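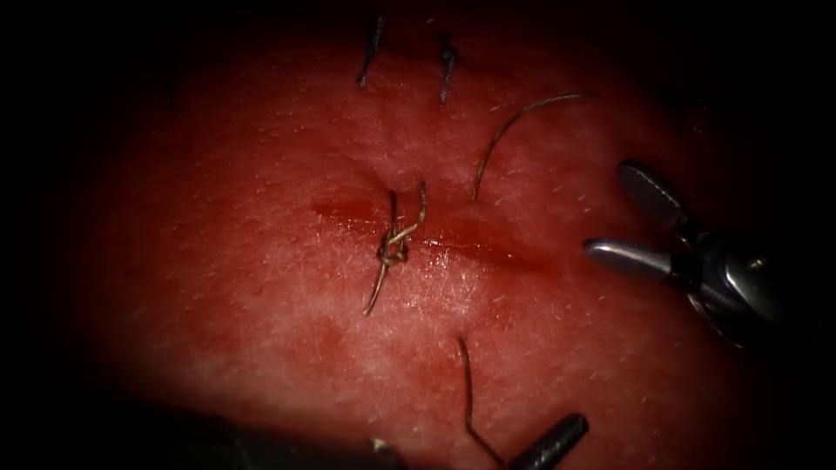
Fokix Soft Tissue Suture Set: Review

By Somkiat Meesuk
Posted 4 February 2019

I bought the Fokix set in August to replace a box of old Sanov skin pads that had been stitched so many times they would no longer hold a knot. I teach basic knot tying and closure, and I go through a lot of practice material. The Fokix set costs $94 and contains three soft tissue pads, two colors of suture thread with the needles attached, a bottle of imitation blood, and a shallow tray. Instruments are not included, and the box says so clearly on the front.

This review covers the pads, the thread and needles, the fluid, and the tray. I paid the full price for the set.

The pads

These are soft pads. If you are used to the firm, rubbery three-layer skin blocks that most students start with, the first stitch will feel like very little resistance at all. The needle goes in easily and the edges move as soon as you put tension on the thread. Pull a little too hard and the tissue bunches up along the closure. For a beginner this is frustrating for an hour or two. After that it is useful, and it is the main reason I would recommend the set.

The surface has a fine, slightly fuzzy texture with short pale fibers in it. My first thought was that the fibers were lint from the packaging, and I spent a while trying to pick them off. They are part of the surface. They make the pad less shiny under a strong light, so you can see the edges of a cut more easily than on the old Sanov pads, which threw a lot of glare. The drawback is that anything dropped on the pad tends to stay there. Thread clippings are the worst. A short cut end lies down among the fibers and you find it again when you are trying to see your next bite.

You make your own cuts. Fokix says to go no deeper than half the thickness of the pad, and that is good advice. I went through the bottom of the first one with a fresh blade, and the pad was never much use in that spot afterward. Short, shallow incisions work best. A single interrupted stitch in the middle closes one well, with the edges drawn together and a small pucker on either side. Long cuts gape in the center and need several stitches before they look like anything.

How long a pad lasts depends on what you do with it. Practicing single knots, I got eight sessions from the second pad before the usable area was gone. Running stitches use it up faster. Leaving old stitches in place helps, and I now work down from the top and only take thread out when it is in the way. Pulling stitches out tears the softer material under the surface, and a torn track will not hold a new stitch placed close to it.

Thread and needles

Two spools' worth of thread come in the box, cut and packed in individual sleeves. One color is a tan-brown and the other is very dark. They handle differently enough that I would treat them as two products.

The tan thread is the wiry one. It has memory, so it comes out of the sleeve in curves and wants to stay that way. A loose length will arch up over the pad by itself, and cut tails curl. I have learned to draw each strand gently between two fingers before starting. Knots in it are bulky but easy to read. You can see each throw, and if a student has tied a granny instead of a square knot, it shows. For teaching, that counts for a lot. I leave the tails on the long side so the knot can be picked up and looked at.

It does loosen if you are careless with it. Two throws are not enough. I ask for one extra throw on every knot with this thread and have stopped seeing them slip.

The dark thread is finer and more flexible. It lies flat, it ties down small, and it is the better of the two for anyone who already knows what they are doing. Against pale material it stands out well. Against darker or bloodied material it can be hard to follow, and I have lost the free end more than once. A second light from the side fixed most of that.
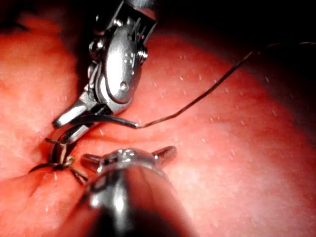
The needles are curved and come already attached to the thread, with no eye to fuss over. The curve suits the pads. If you hold the needle a little back from the middle and let your wrist follow the arc, it comes up about where you expect it to. Students who push in a straight line tear a slot in the tissue, and on these pads you can see the slot afterward. The points stayed sharp for longer than I expected. I had one separate from its thread at the swage in the whole time I have used the set, and that one had been grabbed right at the join, which is a mistake in technique and no fault of the needle.

They are real needles and will go through a glove. The instruction leaflet mentions this only on the back page, in small type. I would like to see it on the front. There is no sharps container in the box either, so have one ready before you open the first sleeve.

The fluid

The imitation blood is dark, a bit glossy, and thicker than water. Use less than you think. A thin smear along the incision is plenty to make the knot harder to see and the thread harder to grip, and that is all it has to do. The first time I used it I poured straight from the bottle, and the closure disappeared under it. A cotton swab gives much better control.

It rinses out of the tray and off steel without trouble. It does not come fully out of the pads. Once you have used it on a cut, that part of the pad stays darker. I keep one pad clean for first lessons and use the fluid only on the others. It also marks cotton clothing, so wear something old.

The bottle is small but has lasted. Mine is more than half full.

The tray

The tray is the weak part of the set. It is light, the pad slides around inside it, and the rim is high enough to get in the way of your hand when you are working near an edge. The complete set weighs 585 grams according to the shipping label, and I would happily have paid for a heavier tray. I put a damp cloth under the pad and that holds it still. A rubber mat under the tray helps too. After the first month I moved the pads to an older Thammasiri tray with a lower rim and have not gone back.

Compared with the others

The Sanov pads are cheaper and much tougher. For someone learning to hold the needle driver for the first time, I still start there, on a firm surface that forgives rough handling. They teach almost nothing about tension, though, and students who learn only on them tend to pull too tight when they move to anything softer.

The Milari pads are closer to the Fokix in feel. I used a set of them last year. They are smoother on the surface and a little stronger around the stitch holes, but they dried out at the edges once the package had been opened, and after that they cracked. The Fokix pads have kept their feel in a zip bag in a cupboard. I have not tried leaving one out.

Storage

Wipe the surface down, let it air for a few minutes, then bag it. Do not stack two pads face to face. I did this once and the fibers on one picked up every bit of thread from the other. Keep the thread sleeves flat, especially the tan ones, or the curl gets worse.

Good points
Soft enough to teach proper tension
Surface does not glare under a lamp
Tan thread makes knots easy to check
Needles stay sharp

Bad points
Poor tray
Fluid stains the pads
Clippings are hard to pick off the surface
Sharps warning is easy to miss

Would I buy it again

Yes, and I already have a second set on the shelf. Fokix sells replacement pads separately, and if your tray and thread supplies are in order, that is the cheaper way to do it. Anyone starting from nothing should get the full box and budget for a sharps container and a mat. My only request to the company is a heavier tray with a lower rim.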